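# Skarkbridge to Repaint Town Buildings Under New Color Rules

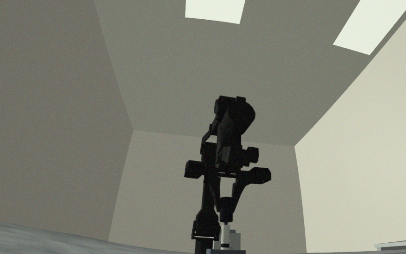
Skarkbridge will repaint the inside of its public buildings starting in January, using a short list of approved colors in place of the mix that has built up over the years. The town council approved the plan and the contract at its regular meeting. Under the new rules, offices, hallways and meeting rooms will get one of two light wall colors, and departments will no longer pick their own. Ceilings can be white or gray. A plain gray ceiling over pale walls, the pairing seen in the rendering, is the option the public works department recommends for small enclosed rooms. Its staff said gray hides dust marks near the vents and needs touching up less often.

The work will go to Zonimell, a painting contractor with an office on the east side of town. The town received three bids. Zonimell's was the lowest, and it was the only one that included moving and covering furniture in the base price.

The order calls for 1,809 gallons of paint, including primer. Public works asked for low-odor paint throughout, as most of the buildings will stay open during the job.

Town Hall comes first. Crews will work there in the evenings, starting at 6 p.m., and the clerk's counter will keep its normal hours. Anyone with a license or permit appointment should go to the usual entrance. The second-floor meeting room will close for two weeks, and meetings planned for that room will move to the Xiao Building across the parking lot.

The Fevano Street branch library is next on the schedule. It will close for eight days so that shelves can be pulled away from the walls. Holds will be sent to the main library during the closure, and no late fees will be charged on items due at the branch that week. The book drop outside will stay open.

After that come the recreation center, the senior center and the two fire stations. Dates for those have not been set. The fire stations will be painted one bay at a time so trucks can stay in service.

The old rules dated from a time when each department paid for its own painting. According to the staff report, that left the town storing leftover cans in colors that no longer matched any wall. When a hallway was damaged, crews often had to repaint the whole length of it to cover a small patch. With fewer colors, the report says, the same can will work in almost any building.

Some council members asked whether the choices were too plain, mainly for the children's area at the library. The final version lets the library keep its murals and allows one accent wall in rooms used mostly by children. The senior center asked for a warmer color in its dining room. That request was turned down, but the center may bring it back once the first round of work is done.

Outside walls are not part of the contract. Neither is the courthouse annex, where the county owns the building and handles its own upkeep.

The town expects the paint to last 10 years in offices and less than that in busy hallways. Public works will inspect each building before the final payment is made, and Zonimell must fix any peeling or missed spots at its own cost.

Sample boards showing the approved colors are on display in the Town Hall lobby through the end of the month. Closure notices will be posted on building doors and on the town website a week before work begins at each site.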